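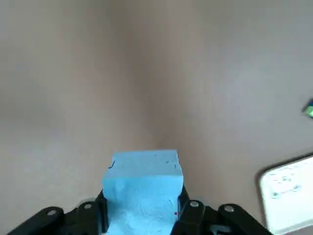 Workshop tips, from the open day at Ostelcombe

Went to the robot open day, took notes on the back of the flyer. Typing up fast before I lose it. Mostly stuff you can use at a home bench.

Foam. Soft block is the best thing to practice a grip on. Squeeze too hard and it dents, and you see it right away. Same goes for your bench vise. Try scrap foam first, then the good piece.

Cutting foam: long blade, fresh edge, slow strokes. Dull knife tears it. Ruoxi Kong ran the demo and she cuts hers with a bread knife. Fine by me.

Bolts on anything that pivots. Snug, then back off a hair. Check again after 100 or so open-and-closes. Dab of paint across the head and teh washer, so you can tell if it moved.

Plain bench top. She keeps hers one dull color, no pattern. Small parts show up better. Did mine with leftover gray paint, 4 thin coats, sand lightly between.

Marks on foam: pencil skips, pen bleeds. Fine felt tip, light touch.

Dust. Brush, not compressed air, it just blows crumbs into the joints.

Their starter arm, the Brollia, is $699. Not buying. Got a secondhand clamp set insted.

Next open day is in November, at Jundale. Parking fills up early, bring a sandwich.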